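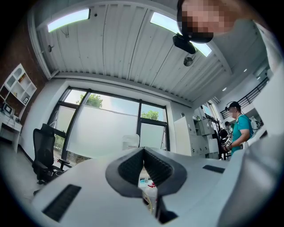

Keeping the Plorkow in line

At 7:30 in the morning the first job at Sturkadance is cleaning fingers. Tihomir Papadopoulos takes the hand-held grippers off their chargers, opens each one, and wipes down the inside of both pads with a lint-free cloth and a little isopropyl. He does the left pad, then the right, then closes the fingers and looks at where they meet.

The gripper is called the Plorkow. People carry it by hand, and the two black fingers at the front pick things up the way a robot's would. What the fingers do, and what the camera behind them sees, is recorded and later used to train a robot arm that wears the same pair of fingers. If the hand-held unit is out of adjustment, the arm learns the wrong thing. A finger that closes two millimeters to the left of center in the recording will close two millimeters to the left of center on the arm.

Most of the upkeep comes down to that line where the pads come together. Papadopoulos checks it with a strip of paper. He closes the fingers on the strip at the tip and pulls. Then he does the same halfway down. The drag should feel the same in both places. When it's loose at the tip, the pad has usually crept forward on its carrier, and there are two small screws at the root that let it slide back. He turns them a quarter turn at a time and tests again.

"You can do it in four minutes if the screws are clean," he says. "If somebody has used threadlocker on them, go get a coffee first."

Sturkadance bought its first Plorkow in September and ran it hard. The log for that unit stands at 2692 recorded sessions. It has had three sets of pads, one new linkage, and a replacement for the cable that runs back through the grip. The cable was the worst of these. It failed slowly, dropping a few readings an hour, and the crew spent most of a week blaming the software. Pravesh Buthelezi found it by wiggling the connector with the live readout open.

Buthelezi handles the second part of the routine, the calibration of the camera to the fingers. This needs a printed marker board, a steady stand, and decent light. He moves the gripper slowly around the board, tilting it through as many angles as his wrist will allow, and the software works out where the lens sits. A full pass takes six minutes. A bad pass takes the same six minutes and has to be thrown out, so he has learned to go slowly at the edges of the view, where the wide lens bends straight lines the most.

After the board comes the opening width. The fingers are driven to fully open and fully closed, and the encoder value is noted at each end. On the unit he likes best the values are 454 and 1378. He writes them in pencil on a card kept in the case. If either number has moved by more than five since the last card, the gripper goes back to Papadopoulos with the case open, and nobody records with it until the linkage has been looked at.
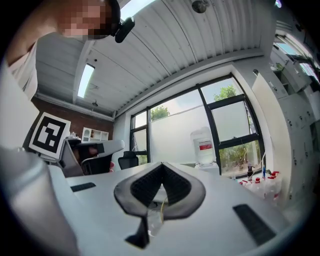

How long does a set of pads last?

It depends on what they pick up. Smooth plastic and cardboard are easy on them, and one set at Sturkadance went 1511 sessions on bottles and cartons. Anything with a sharp rim shortens that a lot. Change both pads together, even if only one looks worn, and redo the open and closed values afterward.

The pads come from Drolluvano in bags of ten. They arrive with a release film from the mold that makes them slick, and a new pair is washed in warm water with dish soap and left to dry overnight before it's fitted. Papadopoulos skipped the wash once to save time. The operator dropped everything she picked up until lunch.

Screws and bearings are ordinary sizes and can be bought anywhere. The linkage can't. Sturkadance orders it from Hviid, a small machine shop that cuts the parts in batches, and the wait has been as long as five weeks. Two spares now sit in a drawer. A third would be better, Buthelezi says, but the drawer also has to hold the torque driver, the feeler gauges, and the old pads, which he keeps so that new operators can feel what a worn one is like.

At the end of the day the grippers are wiped again, checked for play by holding one finger still and rocking the other, and put back on charge with the fingers open. Stored closed, the pads take a set against each other, and by morning the paper test reads tight at the tip and loose in the middle. Papadopoulos has taped a note above the chargers that says OPEN in capital letters. The last person out reads it, checks the fingers, and switches off the lights.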